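Home | Datasets | Docs | Changelog | Issues

# Taltlow Household Recycling Text Corpus

Short English texts on how households sort, rinse, flatten and set out recyclable material. The corpus was built for testing text classifiers and search tools on everyday instructions. Maintainer: Shota Aoki. Release date: 19 June 2018.

## Contents

The release holds 3,000 records. Of these, 1,755 are sorting instructions taken from leaflets and collection calendars. The rest are resident questions submitted through the Prellano help form, with the replies removed.

Each record is one line in `records.tsv`, UTF-8, tab separated, no quoting. Columns:

- `id` — integer, stable across releases
- `source` — `leaflet`, `calendar` or `form`
- `material` — one of 30 labels, see `labels.txt`
- `text` — the record itself, whitespace collapsed
- `split` — `train` or `test`

Empty fields are written as a single hyphen. Do not read the hyphen as a missing-value code in `text`, where it can be real content.

## Material labels

Labels follow the names printed on the Jevora collection calendar, lowercased, with spaces replaced by underscores. Three groups cause most of the disagreement between annotators:

1. `foam_board` and `foam_packing`. Flat sheet goes under the first label, molded blocks and loose fill under the second. Paper-faced sheet is still `foam_board`. The calendar puts both in general waste, so a model scored only on the bin will not see the difference.

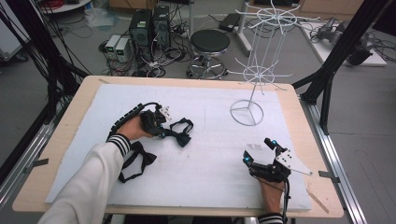
2. `carton_coated` and `carton_plain`. Drink cartons are always coated. Frozen food boxes are coated only if the text says so.

3. `metal_small` and `metal_can`. Lids and caps go under `metal_small` even when the text mentions the can they came from.

## Annotation

Two annotators labeled every record separately. Conflicts went to a third reader, whose choice was final. Records naming more than one material carry the label of the first one named, and the others are listed in `extra_labels.tsv`. Resident names, street addresses and phone numbers were replaced with `[X]` before annotation.

## Known problems

- Calendar records repeat. Exact duplicates were dropped, but near duplicates remain and some fall on both sides of the split.
- The Edwards district changed its glass rules in July of the previous year. Leaflets from before and after the change are both present and are not marked.
- Spelling in `form` records is left as typed.

## Loading

Run `python load.py --split train`. The script needs Python 3 and nothing outside the standard library. It prints the label counts and exits with status 1 if a row has the wrong number of columns.

Contact: Shota Aoki, via the issue tracker | © 2018 Taltlow | Back to top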